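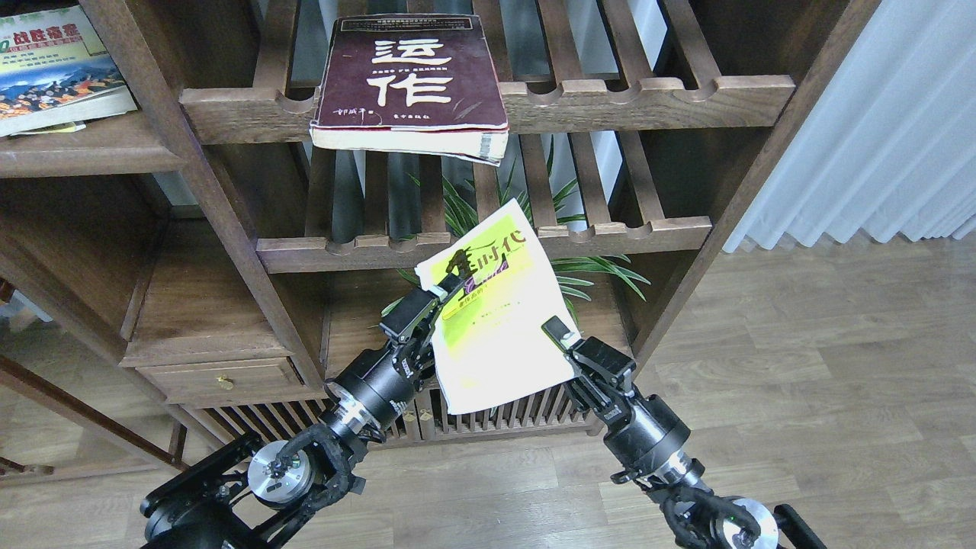

FLARURSTEAD, March — Shipping costs that show up only on the last page of checkout are still the main reason online shoppers walk away from a full cart, according to a new survey from Ulloa, the Flarurstead company that makes checkout software for small and mid-sized web stores. In the survey, 48% of shoppers said they had given up on at least one order in the past year after seeing a delivery charge they had not expected. The feeling was strongest with small, inexpensive purchases. A thin softcover book like the white one with the yellow-green band on its cover weighs next to nothing, and shoppers told us again and again that they find it hard to accept paying nearly as much for the postage as for the item itself.

The survey was carried out for Ulloa by the research firm Kirnenis, which put the same set of questions to 1,652 adults who had bought something online in the past three months. They were asked what they look at before they order, when in the process they expect to see the full price, and what they do when that price turns out higher than they had in mind. Many of them were generous enough to write long answers in their own words, and we have enjoyed reading every one of them.
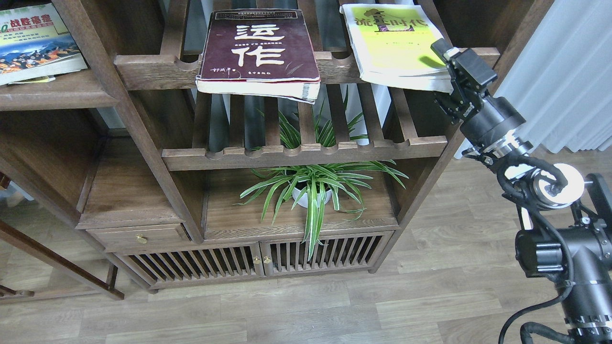 What came through most clearly is that shoppers are quite willing to pay for delivery. They understand that somebody has to pack the box and drive it to their door, and plenty of them said they would happily pay a little extra to a small store they like. What bothers them is typing in a name, an address and a card number before they find out what it will cost. Several compared it to reaching the register and being handed a different price tag, and quite a few said they had never gone back to the store in question.

Stores can do a good deal about this without cutting their rates. Shoppers said they would welcome a delivery estimate on the product page, a short table of charges that is easy to find, and a clear note about how much more they would need to spend to qualify for free shipping. Customers in rural areas asked for one more thing — to be told early on if a surcharge applies to their ZIP code. 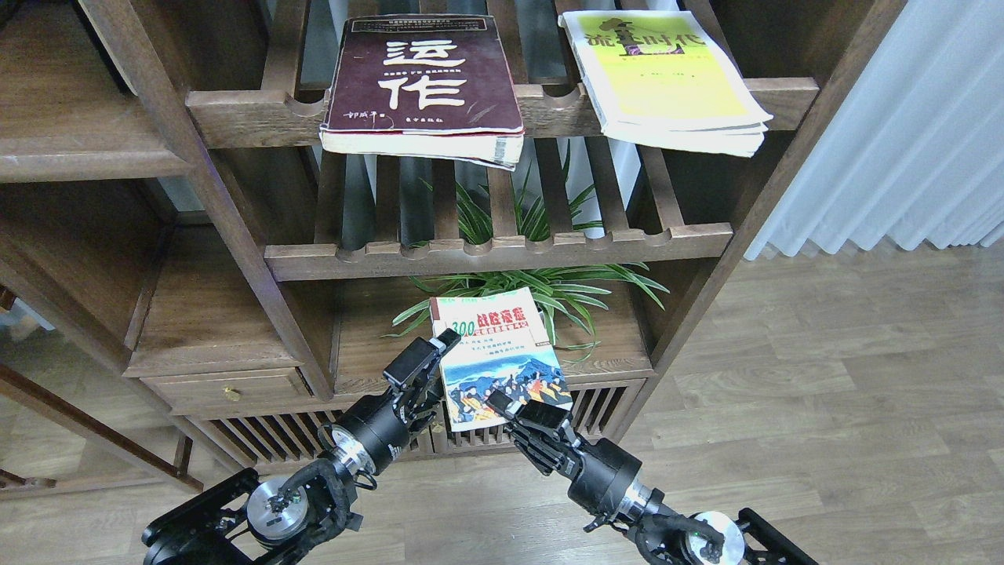 Ulloa will add a delivery estimate to its own checkout software this spring, working with the parcel carrier Tedard, whose rates will appear on the product page as soon as a shopper enters a ZIP code. The feature has been on trial with about 1,000 stores, and we are very grateful to the owners who put up with our many emails and phone calls along the way. It will be included in every Ulloa plan at no added charge, and setting it up takes 2 steps in the store's shipping settings.

The full survey report, with tables by age group and type of purchase, is free to download from the Ulloa website. Store owners who would like to talk through the findings are warmly invited to write to our support desk, and members of the press can request the complete set of questions from the Ulloa press office in Flarurstead.

About Ulloa
Ulloa makes checkout, tax and shipping software for independent online stores. The company is based in Flarurstead.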